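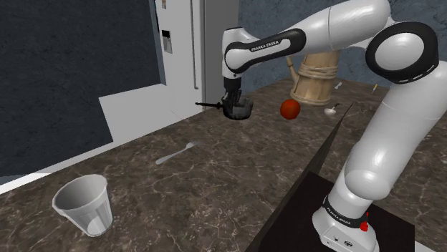 Ticket 469
Product: Sudero recipe manager, self-hosted
Category: Import / search
Priority: Normal
Status: Resolved
Opened: 2 July 2026

Summary
After moving the recipe collection from Eko to Sudero, ingredient search returns no results for any word containing an accented letter. Searches for "purée", "sauté" and "crème" all come back empty. The recipes open normally from the contents page and the accents display correctly.

Environment
Sudero on the Jestthorpe server, standard install, default search settings. Collection of 1,170 recipes exported from Eko as a single text archive. Import completed with no errors reported.

Steps to reproduce
Open the Soups folder and confirm that the leek and potato recipe lists "tomato purée".
Go to Search, choose Ingredients, type "purée".
Result: no matches.
Type "pur".
Result: the recipe is listed.

Log

Entry 1, support
Reproduced on a test copy. Search on unaccented words is correct. Please run Rebuild Index from the Maintenance page and repeat the search.

Entry 2, reporter
Index rebuilt. It took 12 minutes and finished without a warning. No change to the search results. A new recipe typed in by hand, with "purée" as an ingredient, is found straight away. Only the imported recipes are affected.

Entry 3, support
That points to the imported text. Please attach the raw export of one affected recipe and of the one entered by hand.

Entry 4, reporter
Both files attached.

Entry 5, support
The two files store the letter differently. In the hand-typed recipe, é is one character. In the imported one it is a plain e followed by a separate combining accent. They look the same on the page but the search compares them as different text. Eko writes its archives in the second form. The importer has an option, Normalise Text, which converts everything to the first form, and it is off by default.

Suggested fix: back up the database, delete the imported collection, switch on Normalise Text and import again. Recipes entered by hand should be exported first and restored afterwards.

Entry 6, reporter
Done as described. "Purée" and "crème" now return results. "Sauté" still fails in 2 recipes, both from the Riquelme folder.

Entry 7, support
Those recipes use an apostrophe after a plain e in place of the accent. This is a typing error in the source and the importer will not change it. Edit by hand.

Entry 8, reporter
Both edited and saved. All three searches now work. Ticket can be closed.

Resolution
Collection imported again with Normalise Text on. Request passed to development to make this the default for Eko archives.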